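Keeping a small worktop in order
Kitchen tips, page 4

Most of the trouble with a small kitchen is that everything ends up flat on the worktop. Plates get stacked where you want to chop, mugs stand in a row in front of the kettle, and the vegetables are left in the bag they came in. The tips on this page are for a single run of worktop or one table, and they assume you have no room for more shelves.

Mugs
Use a mug tree. Hang the mugs by the handle and spread them on both sides of the post so it doesn't lean. Two or four mugs is plenty for daily use; the rest can live in the cupboard. Stand it at the back, against the wall. Before buying one, check the base. A narrow base with a tall post will tip when you take the last mug off one side.

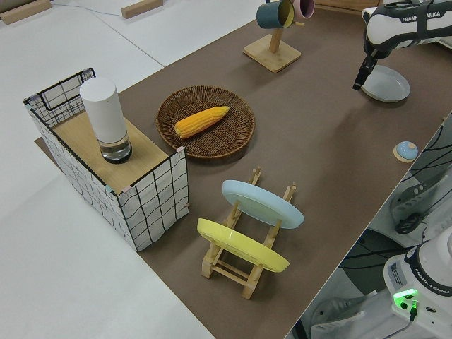

Plates
A wooden plate rack takes up less room than a stack and you can get at any plate without lifting the others. Put the larger plates in the back slots. If you also use the rack for drying, leave an empty slot between wet plates and stand a folded tea towel underneath. Wooden racks should be wiped dry by the evening and given a little oil twice a year - I do mine in May and again when the clocks go back.

Vegetables and fruit
A shallow woven basket is good for anything that will be eaten in a day or two. Air gets in from the sides and you can see what needs using. Corn on the cob is best cooked the day you buy it. If it has to wait, keep the husk on and put it in the fridge. Shake the basket out over the sink every Friday, and scrub it with a dry brush, as the crumbs work down into the weave.

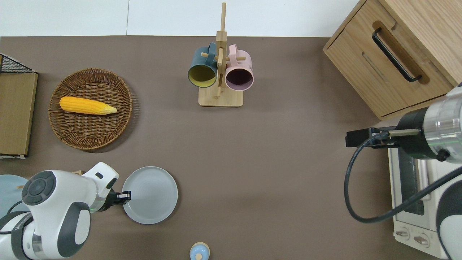

Boards
Stand them upright in a wire rack. A board left flat on a damp surface will warp, and the underside starts to smell. Flurina Pfister wrote in to say she rubs hers with half a lemon and coarse salt, leaves it for 10 minutes and rinses. I have tried it and it works well on onion.

Mats
A large plain mat over a white table saves a lot of wiping. Lift it once a week and clean underneath.
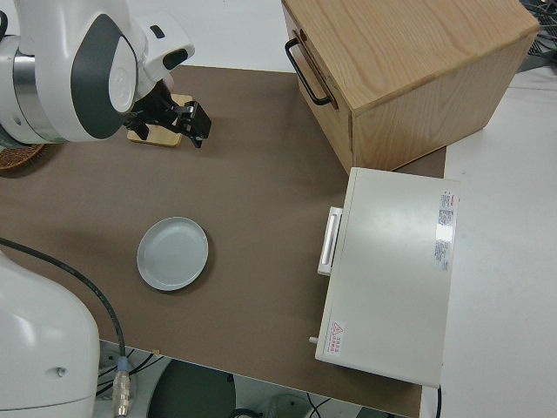 Small cupboards
A small cupboard or drawer unit can stand on the worktop if you put it at one end. Keep tea, coasters and clips in it. Check that the door or drawer opens fully before you settle on the spot, and that you can still reach the socket.

Clearing up
Plates first, then mugs, then wipe. Go from the back to the front.

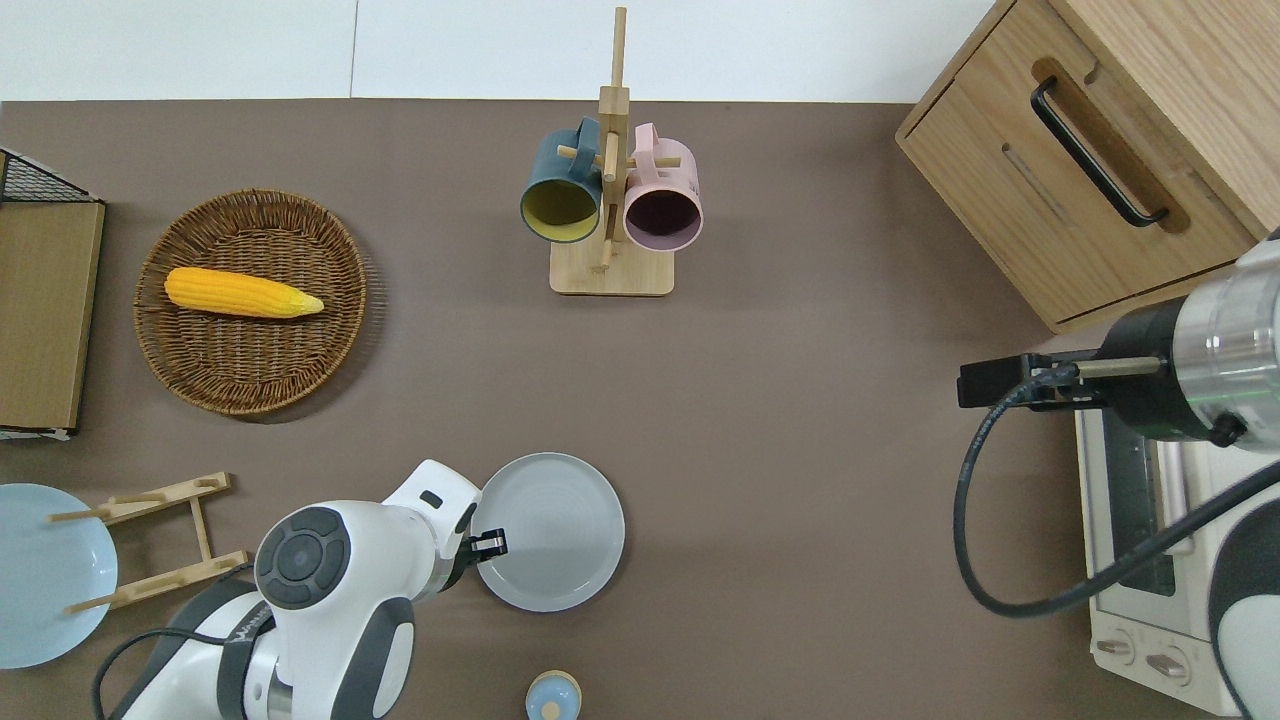 Page last changed: May

Added since the last version: the lemon and salt tip, and the note on mug tree bases. Next page: drawers and cutlery.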